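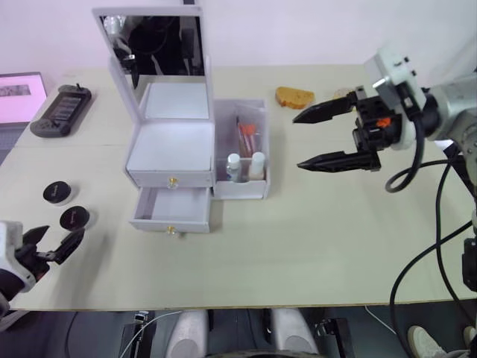 Should you keep makeup past the date on the package? In most cases I would throw it out, and mascara is the one I would never argue about.

I used to be on the other side of this. For years I kept every lipstick I had ever bought, including two from Sakier in a shade they stopped making. They smelled like crayons by the end. I told myself that I had paid for them and would use them up. I didn't use them up. I wore the same one every morning and moved the rest from apartment to apartment.

My view now is that the waste happens at the store. Once a blush has sat untouched for 5 years, keeping it a sixth doesn't save a cent. The money is gone either way. What it does cost is space, and a few minutes each morning digging past it for the thing you do use.
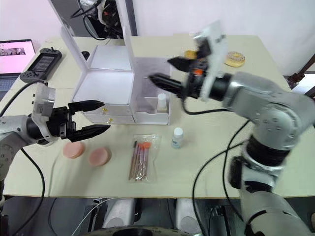

My friend Ditte Hviid disagrees. She thinks powders last nearly forever if you keep them closed and away from steam, and that the dates are there to sell more powder. She may be partly right about powders. I have worn an old eyeshadow with no trouble. But she says the same about liquid foundation, and there I think she is wrong. Anything you dip a finger or a brush into picks up whatever was on the finger or brush.

I also don't agree with the people who say to own almost nothing. Isla Yule, who I shared a bathroom with in college, got by on a lip balm and a brow pencil and was a little proud of it. That's fine for her. I like having a choice of colors, and I don't think a full drawer is a moral problem if you open it and use what's there.

So I write the month on the bottom of a tube when I open it. In August I went through everything and filled a grocery bag. I kept one of the Sakier lipsticks, but I don't wear it.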